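Student Project Report: Failed Grasps in the Table Clearing Task
Group 4, Tindetti project
Written by Faith Owino, with Kipchumba Ondieki and Kimutai Rweyemamu

1. Background

Our group continued the table clearing task from the previous semester. The arm must pick up dishes from the table one after another and place them in the storage bin. In October the arm began to close its gripper in the wrong place, and on one Tuesday it pressed a fingertip into the table until the controller stopped it. This report explains how we searched for the fault, what we found, and what we changed.

The control program is called Stavov in our lab. It was written by the group before us, and we did not change the motion part of it. We only added the new dishes and the bin.

2. What happened

At the start of the semester the grasps were good. After the bin was added, we made 84 trials in two weeks, and 28 of them failed. We call a trial failed when the fingers close and no dish is held, or when the controller stops the arm because of too much force.

The failures did not come evenly. In the morning we had few of them. After three in the afternoon, when we switched on the ceiling lamps, they came often, sometimes two or three in a row. We did not notice this at first, as Kimutai and I worked in the afternoons and Kipchumba worked in the mornings, and each of us kept a separate notebook. Kipchumba believed the problem was small. We believed the arm was broken.

The stop on Tuesday was the most serious. The arm went down beside the bin, where there was no dish, and the left finger touched the table. The force limit worked and the arm halted, but the bracket of the finger was bent and we lost four days waiting for a new one.

3. Wrong ideas

First we suspected the screws of the finger brackets. We tightened all of them and repeated the wrist calibration. The next afternoon it failed again.

Then we suspected the cable of the wrist camera, because the log showed error 404 from the image server on the same day as the stop. This cost us a lot of time. The error came from an old page address in the log viewer, and it had no relation to the arm.

4. The cause

Stavov looks for dishes by searching for bright closed shapes on the table color. The bin is a translucent white plastic and it is glossy. Under the lamps its floor reflects the light as a hard white square, with a wide band of glare under it. The program took the bright shape for a small plate. When the real dish had a lower score than the reflection, the arm moved toward the reflection. The height of that point was also wrong, as the depth reading on the shiny plastic was poor.

The pale dishes suffered most. The mint-green bowl is shallow and does not stand out strongly, so its score was often low. The yellow cup was almost never missed while it was standing.
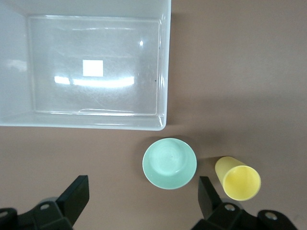 Victor Athumani read our draft and asked why we did not simply put a sheet of dark paper in the bin, since it would take five minutes and would remove the reflection without touching the program. We tried it the same evening. It helped, but the paper moved when dishes were placed on it, and after several trials the plastic was open again at one side. We kept his idea as a temporary measure only.

5. Changes

We now mark the area of the bin as a region where no grasp is allowed. The region is a little larger than the rim. We also set a lowest height for the fingertips over the whole table, so a wrong target cannot bring them into contact with the surface. This limit should have been there from the beginning — it does not depend on the camera at all.

With both changes we made 43 trials, all of them with the lamps on. Two failed, both times because the bowl slipped out of the fingers while closing. There was no force stop.

6. Open points

The region must be entered by hand. If somebody moves the bin and forgets to enter it again, the old fault can return, although the height limit still protects the table. We also did not test other shiny objects. All three of us now write in one shared notebook, with the time and the state of the lamps for each trial.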